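Progress report to the Lenihan Fund: the Litska chart and its captions
Period covered: to the end of July
Prepared by: Peadar Hennessy

## Work done

The Litska chart is a manuscript coastal survey on 16 sheets, with marginal notes on the settlements its makers visited. Transcription of the notes is complete for 10 sheets. The remaining sheets have been read once and need a second reading before the text is fixed.

Most of the difficulty lies in the place names. The main hand spells the same inlet in three ways, and a later hand has corrected some of these but not others. We record both forms and mark the later one with an asterisk. Where the two hands disagree on the position of a village, the entry follows the main hand and the note gives the alternative.

The figures drawn beside the settlements have been catalogued separately. Gravetti's engraved copy omits several of them and changes the dress of others – cloaks become European coats on sheets 4 and 7 – so it can't be used to fill gaps in the manuscript. It remains useful for the captions, where the original ink has faded.

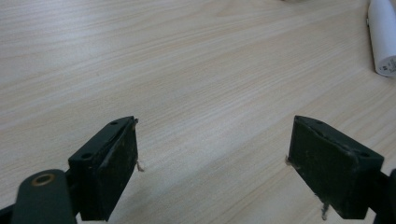 *Light wood-grain tabletop, with fine parallel grain.*

## Changes to the plan

The Trosance letters were to be checked against the chart in the spring. The archive closed its reading room for three weeks and the visit was moved to July. 40 letters have now been read. They confirm the route as far as the second river mouth but say nothing of the return voyage, and the dating of sheets 11 to 13 stays open.

The glossary of native terms has been held back. Two of the word lists appear to have been copied from an earlier printed source, and I would prefer to settle this before circulating a draft.

## Spending

Travel is under budget. Reproduction fees are over, owing to a second order for sheet 9, and the difference has been met from the travel line as agreed. No further money is requested.

## Next period

- Second reading of the remaining sheets
- Collation of captions with the Gravetti copy
- Draft introduction, without the section on dating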